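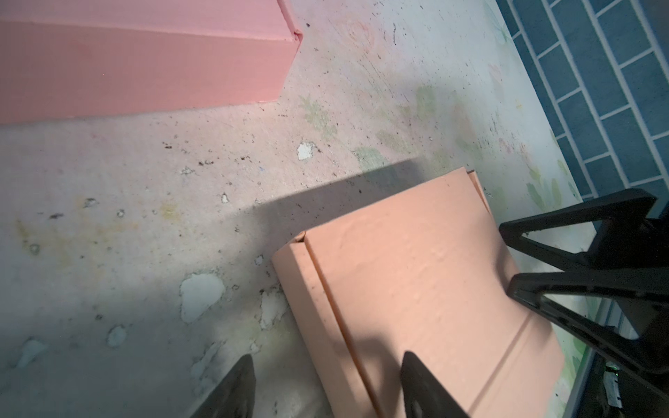

# About us

Madura is a small shared workshop for people who like to build machines in their free time. We started with one workbench and a key that three persons had to share. Today we have 20 members, two rooms and one project that eats most of our evenings: a pair of robot arms which we are teaching to fold boxes.

We are not a company and we do not sell robots. Most of us have another job during the day. Leonie Ortner is a bookbinder, and Gangadharan Acharya repairs sewing machines. They had the first idea together, when Leonie had to fold 617 gift boxes for a customer and her fingers were hurting for one week. Gangadharan said that a machine should do this. Leonie answered that a machine would tear the paper, and so the discussion began. It is still going on.

## What we are building

The project has the name Minar. It has two arms, each on its own black base, and both bases are bolted on one metal rail. Between them they have a floor to work on, with walls at the sides and at the back. Every arm carries a small camera at the wrist, because from outside you often can not see where the finger really touches the cardboard.

The first version was called Endo and it had only one arm. It could push a box from one place to another place, but a flap wants to be held on one side while it is bent on the other. We tried with clamps, then with a heavy book. In September we decided to build the second arm, and we took Endo apart to have the motors. 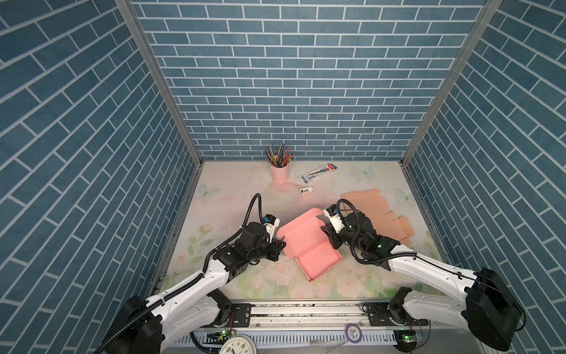 Folding is harder than we expected. A mailer box has creases and tabs, and the tabs must go in the right order. If the left gripper presses too strong, the side panel bends in the wrong place and you can throw the box away. If it presses too weak, the box turns a little and the other gripper misses the flap. We keep a notebook of the attempts, and on the cover Leonie has written the number 1000, which is our goal before we allow ourselves to change the grippers again. At this moment we are at 801.

We also let the arms handle other things, for example pencils and foam blocks. It is a good exercise for the person who is steering, and it costs less cardboard.

## How we work

There is no boss of the project. Who comes in the evening reads first the last page of the notebook, then checks the screws on the rail mounts and looks that no cable is pulled when the arm goes up. After this you can start. We work always in pairs — one person moves the arms, the other one keeps a hand near the power switch.

Our software is written by several members and the style is not always the same. The part for the cameras comes from Gangadharan and has good comments. The part for the calibration is older, please ask before you change it.

## Visit us

The workshop is in the back building of the old Imhof printing house, second floor. Please use the stairs on the courtyard side. Guests are welcome when a member is present, and you do not need to know anything about robots. If you have flat box blanks which you do not use, we take them gladly, also with small dents.

Text last changed on April 18, 2020, by L. Ortner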